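Home | Kitchen | Garden | Cleaning | Contact

How to line a bucket for kitchen scraps

By Holger Ljungberg
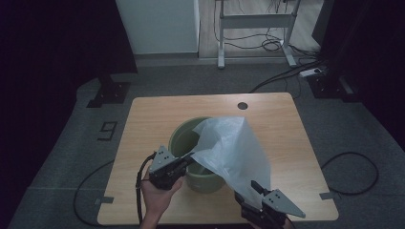 Green bucket with the bag over one side of the rim.

A lined bucket saves scrubbing, but the bag has to stay up when you drop peelings in. A bag that holds a bit more than the bucket works best.

1. Rinse the bucket and dry it. Put a folded sheet of newspaper in the bottom.

2. Shake the bag open and lower it in. Push the corners down with your hand to let the air out.

3. Fold the top over the rim by 100 mm all the way round – less than that and it slips.

4. If it is still slack, twist the spare plastic at one side and tuck it under the fold.

Empty the bucket every two days, or every day in June and later in the summer. Tie the bag before lifting it, and hold it from underneath if there are tea leaves or melon in it. Wash the bucket once a week with hot water and a splash of vinegar – no bleach if the scraps go on the heap.

Related
Getting rid of fruit flies
What not to compost
Cleaning a smelly bin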